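Equine Breeding Records, Unit 4: Coat Color and Parentage Checks
Moataz El Fassi -- April

4.1 Base color

Two genes set the base coat. Extension (E/e) decides whether black pigment can be made in the hair. Agouti (A/a) decides where that pigment goes. A horse that is ee is chestnut whatever it carries at Agouti, so a chestnut's Agouti status cannot be read from its coat.

Two chestnut parents should produce only chestnut foals at the base level. A bay or black foal recorded from such a pair goes back for a parentage check before the entry is accepted. 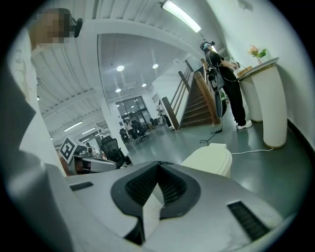 4.2 Gray

Gray is dominant and progressive. A gray foal must have at least one gray parent. Clerks often miss this when a parent was registered young, under its birth color, and the record was never updated. Check the date of the parent's last inspection first.

4.3 Worked set: the Stilthorpe register

The practice register holds 3195 entries. Of these, 858 are chestnut and 233 list a gray foal with no gray parent on file. Treat the 233 as queries -- most will be old color entries, and the rest need a hair sample.

Exercise: take the mare Tazi (ee, gg) and the stallion Kitow (Ee, Gg). Draw the square for both genes. State the share of foals expected to be ee and non-gray. Bring your working to the lab session.

Reading: course reader, section on dilution genes, before Unit 5.

Comments

rhodri_p: Is Agouti needed for the Tazi square? It isn't given for either horse.

M. El Fassi: No. Leave it out.

baymare2: The link to the register file opens entry 2768 for me, not the first page.

Ralbridge Equine Studies -- Contact the course office -- Copyright Ralbridge -- Back to top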